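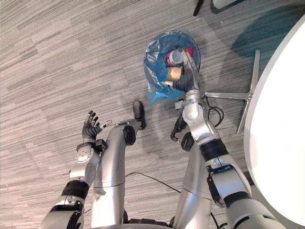 Petico Small Round Wastebasket with Drekden Tie-Top Liners

I've sold office bits and pieces for years, and this little basket is the one I keep reordering for myself. It's round, it's light, and it tucks in beside a chair without anybody tripping over it. I first bought a couple for our waiting area, and now they're all over the place!

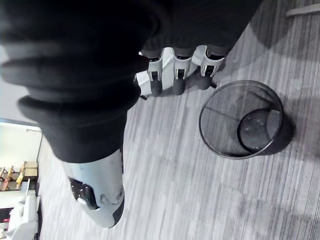 The liners come on a roll of 54, and I'd really get them together with the basket. They're thin blue see-through bags, a bit bigger than the basket needs, so there's plenty to fold over the rim (and plenty to grab when it's time to swap one out). They do bunch up on one side if you rush it - I always rush it.

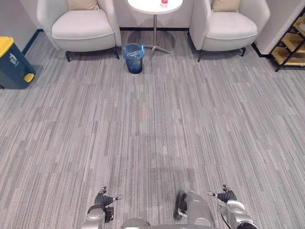 Where you put a basket matters more than people think. Across the room by the door, it just gets ignored, and the cups pile up on the furniture. My favorite spot is right in front of a small side table between two armchairs, so whoever's sitting in either one can lean over and drop a wrapper in. A small dark basket looks pretty good against gray carpet with white chairs, too, if you care about that sort of thing (I do).

One grumble: the Mofokeng liners we used to carry were a touch thicker. If you toss a lot of half-full drinks, double up.

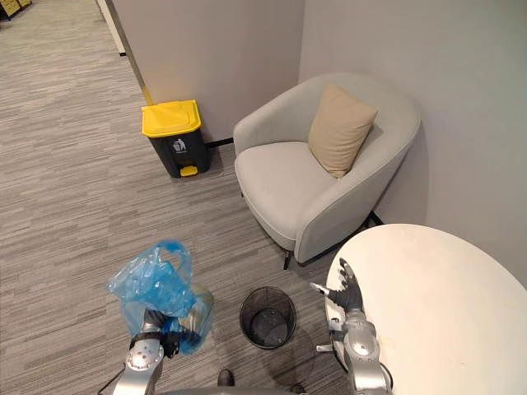 Ordering and delivery

Basket alone, or basket plus one roll of liners - pick from the menu. Everything ships from our Plavport stockroom within 2 working days. Returns are fine for 23 days as long as the roll hasn't been opened. Buying 5 or more baskets? Drop me a note before you check out and I'll sort out the shipping.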